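How Long Does Tea Stay Warm? A Study of Cups, Lids and Waiting

Project report by Ilze Paulauskas and Indrek Kütt
Folcombe, 2018-02-23

We both drink a lot of tea, and we both forget about it. That was how this started! In September our teacher, Vilho Partanen, asked everyone to pick a question from daily life and stay with it until winter, and ours was sitting on the desk going cold.

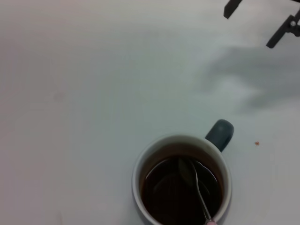
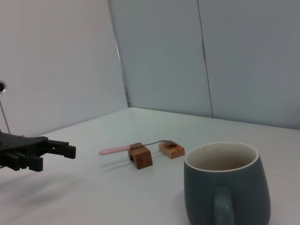

What cools a cup of tea fastest?

The open top. Heat leaves through the sides and the bottom too, but the steam coming off the surface carries away a surprising share of it, and a lid slows that down more than a thicker wall does.

We didn't know that when we began. Indrek was sure the wall would matter most, and I was sure it would be the table (cold stone against warm wood). So we tested all three – wall, table and lid – and kept everything else the same as far as we could. Same kettle, same amount of water, same corner of the kitchen at Lepik house, window shut. We used plain water for the tests, because tea leaves stain the thermometer and Austra Vaher, who lent it to us, wanted it back clean.

Each run lasted 41 minutes. That is an odd number and we know it. Our first run went on that long by accident when we got talking, and then we had to keep it so that the runs could be compared. We wrote down the temperature at the start, again after 15 minutes, and at the end. Every setup was tested 4 times.

Results

The lid won every single time. Even a saucer laid on top of the cup made a difference we could feel with a finger, and a saucer doesn't seal at all! The thick cup was a surprise: it cooled quickly in the first few minutes, as it soaked up heat itself, and then it evened out. Warming it first with hot water fixed most of that. Stone against wood came out so close that we can't say anything about it.

What went wrong

We lost 2 runs. In one the thermometer was touching the bottom of the cup, and in the other Uldis Vaher came in and opened the window. Our notes from the first evening are also hard to read – next time, a printed table.

What we would like to try next

Milk! Does adding it early keep the tea warmer than adding it late? We have read arguments both ways and would love to measure it ourselves. Ilze also wants to compare wide bowls with tall cups.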